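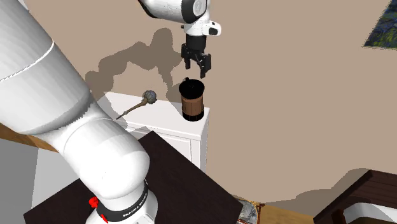
Sumirar Project

Sumirar is a student project in simulated robot manipulation, run as a two-semester elective at the Welden Institute. Students write and test control programs for a robot arm in a rendered household setting. No physical robot is used in the first semester. The name also covers the software the students maintain, which consists of a scene library, a task list and a scoring script.

History

The project grew out of a reading group started by Mehrangiz Sadeghi and Jamshid Parsa, both then graduate students in mechanical engineering. The group had been working through published papers on grasping and wanted a shared set of test tasks. A first version with two rooms and a fixed camera was used internally for a year. It was opened to undergraduates as a credit course after Pouran Ahmadpour joined as faculty supervisor.

The scene library was rewritten in March 2021. The older scenes had been built by hand and could not be varied without editing each file. The new version places furniture and objects from a configuration file, so that a task can be repeated with changed positions.

Simulation environment

The standard arm is a model of a Franka Emika arm with a parallel gripper. It works near a table, with target objects set out on nearby furniture such as a white cabinet. Objects differ in shape by design. An upright cylindrical container with a black lid can be approached straight down from the top, while a long-handled object with a round head, lying on its side, calls for a decision about where along the handle to close the fingers.

Walls, paintings and other furnishings are included so that programs relying on camera input must deal with background clutter. Shadows are rendered for the same reason. Early student programs that separated objects by brightness alone often failed on shadowed walls, and this remains a common first-semester error.

Course structure

The course enrolls 32 students per year, working in teams of two to four. Each team is assigned one scene and must complete reaching, grasping, lifting and placing tasks in that order. A team may not begin a task until its program for the previous one passes the scoring script.

Second-semester teams choose their own problem. Past choices include sorting by size, handing an object from one arm to another, and recovery after a dropped object. The last of these was proposed by Getsemaní Becerra, whose code for detecting an empty gripper was later merged into the main software.

Scoring

A submitted program is run 400 times with varied object positions. A run counts as a success if the object ends within the target area and has not struck the furniture above a set speed. Partial credit is given for a stable grasp without placement. Teams receive the full log of their runs — including joint positions and contact forces — but not the list of starting positions.

Prurkik Challenge

An annual contest, the Prurkik Challenge, is held in February and is open to teams from outside the institute. Entrants use the same scoring script with scenes that have not been released before. The contest was organized by Nomvula Moodley for its first three editions. It has received almost 134 entries in total, counting withdrawn teams.

Software

The scoring script and task list are distributed under an open license. The scene library is available on request to teaching staff at other schools. A separate viewer, Tedesco, plays back logged runs and lets two programs be compared side by side on the same starting position. It does not compute scores.

See also

Robot simulation
Motion planning
Parallel gripper
Student robotics competitions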